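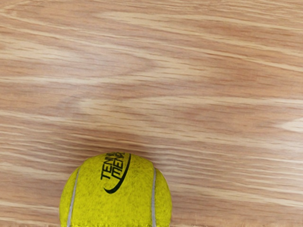
A yellow tennis ball on light-colored wood.

How Do Gadgets In Your House Talk To Each Other?

OK so you say "lights off" and the lights go off. Magic? Nope. Radio.

Radio isn't only music in the car. It's a kind of wave you can't see or hear. Goes through air, goes through most walls. Your home is full of it right now. Doesn't hurt, doesn't tickle.

What's in a smart gadget?

Take a smart lamp. Three main bits inside.
A light (duh).
A tiny computer, smaller than your thumbnail.
A tiny radio, for sending and listening.

The computer mostly waits. Waits and waits. Then a message comes in, it checks "is this for me?" and if yes, it does the job.

Who gets the message?

Every gadget has its own address, like a house on a street. Say your house has 18 gadgets. Lamp, doorbell, heater, the speaker in the kitchen. A message goes out with an address on the front. The lamp ignores stuff for the heater. The heater ignores stuff for the lamp. Works pretty well.

The box in the middle is called a router. Kind of like a mail carrier, but way faster. Message comes in, router reads the address, off it goes.

Why don't they all get along?

Here's the tricky part. Gadgets are made by different companies, and some of them speak different "languages." Pretend you have a Zetport lamp and a Plestska speaker. You tell the speaker "lamp on." The speaker sends a message. If the lamp doesn't know that language... nothing. You're sitting in the dark.

Two ways to fix it:

1. A translator. This is a little box called a hub. The Sadowski hub knows 6 gadget languages and can swap messages from one to another.

2. Everybody learns the same language. Companies get together and agree on one set of rules. That's called a standard. Takes ages becuase everyone likes their own rules best.

Can an old gadget learn a new language?

Sometimes! It's called an update. New instructions come in over the internet and the gadget saves them. Same lamp, new tricks. The Pandach heater got one in May and now it works with 51 kinds of speaker. Before that it worked with its own app and thats it.

Don't unplug a gadget in the middle of an update. It can get stuck halfway, and then a grown-up has to reset it. Grumpy grown-up.

Does it always need the internet?

Depends. Some gadgets send your message to a big computer far away, which figures out what you said and sends the answer back. Long trip, under a second. Others do it all at home. Those keep working when the internet is down.

Try this

Play router with your friends. Everyone picks a number, that's your address. One person is the router. Write notes with a number on the front, hand them to the router, router delivers. Now make one friend write only in secret code. Who's going to be the hub?

Words to know
Router: passes messages around
Hub: translates between gadgets
Standard: rules everyone agrees on
Update: new instructions for an old gadget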